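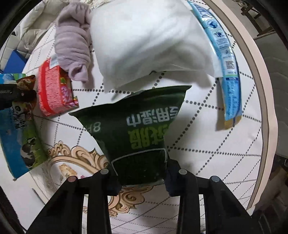 Ticket 87: Hand gripper, soft packs slip or rotate after close
Status: Closed
Opened: 11/10/2018
Reported by: Hadiza Akpan, Cletimau, tabletop station
Assigned to: Narayanan Joseph, Jornon field support
Equipment: Jornon hand gripper, two-finger linkage, soft pads, wrist camera
Software: Jerkis recorder, current release
Priority: Normal, unit usable on rigid items

Problem as reported

Unit closes and holds boxes without trouble. On soft packs (wet wipes, snack bags, anything with a sealed edge and some give) the pack rotates between the pads after close. The top leans toward the operator's left and in some cases the pack drops out when the tool is raised. Started after the pads were changed in July. It was occasional then and happens on most soft packs now.

The recorder also shows a jaw opening that doesn't return to zero when the fingers are fully closed on nothing. Reading at full close is 2 mm. Before the pad change it was zero.

Tried so far: cleaned the pads, restarted the recorder, swapped the cable to the handle. No change.

Expected: pack stays upright between the pads through the lift.
Actual: pack turns, then slips.

Hadiza Akpan

Reply 1, Narayanan Joseph

Two separate symptoms, possibly one cause. Please do the following in order and report each result before moving on.

1. Power the handle off. Open and close the fingers slowly with the trigger. Note any point where one finger moves and the other does not.
2. With the fingers closed, push each fingertip sideways by hand. Note play at the tip, left and right.
3. Look at the pads from the end. They should meet flat along their whole face. Note any wedge-shaped gap.
4. Check that all four pivot caps are seated. Do not tighten anything yet.

Please also say which pads were fitted in July and whether the old ones were kept.

Reply 2, Hadiza Akpan

1. The left finger starts late. The right moves as soon as the trigger moves. After the left picks up, both travel together.
2. Right side: no play I can feel. Left side: yes, with a light click.
3. Pads touch at the front and stay open toward the palm. The gap is wider on the left.
4. The outer left cap can be turned with a fingernail. The other three can't.

Pads came from the spares drawer. The bag says Amadi soft pad. Old pads were thrown out.

Reply 3, Narayanan Joseph

Amadi soft pads are the correct type for this handle. They come in a standard and a thick version and the bags look alike. The thick version has a small raised line molded on the back face. Remove one pad and check the back.

The loose cap matters more. The cap covers the pivot screw and is not supposed to carry load, but if it turns freely the screw under it has usually backed off. That would account for the late start and the click on the left.

The opening value is calculated from trigger position and not measured at the pads. The zero was set with the earlier pads. If the new ones are thicker, the pads meet before the trigger reaches its old closed position, and the recorder reports the difference as opening. A nonzero reading at full close is therefore expected after a pad change without re-zeroing. It does not by itself indicate damage.

Do not re-zero yet. If it is done with play in the left pivot, the play gets stored in the zero and the job has to be repeated.

Reply 4, Hadiza Akpan

Raised line is present on the back of both pads. So thick version.

Pulled the outer left cap. The screw head sits proud of the washer and turns by hand. No thread lock on it that I can see. The washer has a bright ring worn on one side.

Do you want the washer replaced? We have spares in the service kit.

Reply 5, Narayanan Joseph

Yes, replace it. Worn washers hold the bar at a slight angle and the pad follows the bar. Procedure below. Handle stays powered off until step 9.

1. Lay the tool on a folded cloth with the fingers up and half open. Tape the trigger so it can't move.
2. Take out the outer left screw and washer. Keep the bar in position with a finger while the screw is out.
3. Wipe the bore and the pin with alcohol. Let them dry.
4. Inspect the bore. If it is oval, stop and tell me. The bar then has to be replaced as well.
5. Fit a new washer, flat side to the bar.
6. Put one small drop of removable thread lock on the screw. Keep it off the pin.
7. Tighten until the bar binds, then back off until it swings under its own weight with no side play. Hold it there for a minute so the compound starts to grip.
8. Check the other three screws for movement without removing them. If one turns, treat it the same way. Refit the caps.
9. Leave the tool alone for 40 minutes before using the trigger.

Then fit standard pads if you have them. If you only have the thick ones they can stay, but the gap toward the palm has to close up once the pivot is right. If it does not, send me the condition of both pad seats.

Reply 6, Hadiza Akpan

Done through step 9. Bore is round. Inner left screw moved slightly, so I did that one too. Both right screws are tight and were left alone.

Left and right fingers now start together. No click. Pads meet flat on the right, and nearly flat on the left with a thin line of light near the palm.

No standard pads here. Ordered, but I would like to run before they arrive.

Reply 7, Narayanan Joseph

Take off the left pad and look at the seat. Adhesive left from the earlier pad tends to collect at the palm end, where it is hard to reach with a scraper. Remove it with alcohol and a plastic edge. No metal tools on the seat.

Refit the pad and press it for a minute with the fingers closed. Then check for light again.

Reply 8, Hadiza Akpan

There was a ridge of old adhesive across the seat. Cleaned and refitted. No light now at either end.

Reply 9, Narayanan Joseph

Good. Now the zero.

1. Connect the handle and start Jerkis.
2. Open the tool page and confirm the handle is listed.
3. Close the trigger fully on nothing. Use the force you would use on a soft pack. Squeezing hard compresses the pads and stores a false closed point.
4. Press Set Closed.
5. Release the trigger completely. Press Set Open.
6. Close and open several times. The closed reading should return to zero every time.
7. Close on the 19 mm gauge block from the service kit. Note the reading.

If step 7 is off by more than the last digit, repeat from step 3. The usual mistake is too much force in step 3.

Reply 10, Hadiza Akpan

First attempt: the closed reading was zero but the block read high. I had squeezed too hard. Second attempt: closed zero, block reads 19 and repeats.

Then tried soft packs on the table. Boxes of the same weight hold as before. The wipes pack holds upright when taken low on the sides, with the wide sealed edge up. Taken near the sealed edge it still turns a little. Snack bag is fine in both positions. The big puffy white pack is too wide to be a fair test, so I skipped it.

Is the turn near the sealed edge still a fault?

Reply 11, Narayanan Joseph

No, provided it turns either way with no preference. Near a seal the pack is thin and flat and the contents sit below the pads. The pads then hold film with a weight hanging under it, and any offset in the grip shows up as rotation. Lower down, the pads press against the contents and the contact area is larger.

To separate this from a finger problem, take the same pack near the seal, then turn the tool half a turn about its long axis and take it again in the same place. If the lean stays with the pack, it is the pack. If it stays with the tool, the fingers are still uneven.

Please do this on the wipes pack and one other.

Reply 12, Hadiza Akpan

Lean stays with the pack on both. No preference for the left side of the tool any more.

Two operators ran the rest of the shift on mixed items. No drops. Closed reading checked at the end of the shift and it was still zero.

Reply 13, Narayanan Joseph

Agreed. Notes for the unit record:

Cause: outer left pivot screw backed off, with a worn washer. Inner left screw starting to loosen. Contributing: adhesive left on the left pad seat at the July pad change, thick pads fitted, zero not reset.

Work done: washer replaced on outer left pivot, thread lock applied to both left screws, left pad seat cleaned, closed and open points reset.

Parts used: one washer from the service kit. Standard pads on order.

When the standard pads arrive, clean both seats before fitting, then repeat the zero procedure in Reply 9 including the gauge block. The stored values are only good for the pads now on the tool. Recordings made between the July pad change and today carry the closed offset in the opening channel. Whoever uses them should be told. I don't recommend subtracting a fixed value, as the play on the left was getting worse over that period.

Add to the weekly check: turn each pivot cap by hand with the tool powered off. If a cap moves, pull it and check the screw.

Reply 14, Hadiza Akpan

Added to the weekly sheet. Spares drawer is now split into standard and thick, with the raised line noted on the label. Affected recordings are tagged in Jerkis.

OK to close.

Status changed to Closed by Narayanan Joseph
Follow-up: reopen under the same number if the closed reading drifts after the standard pads are fitted.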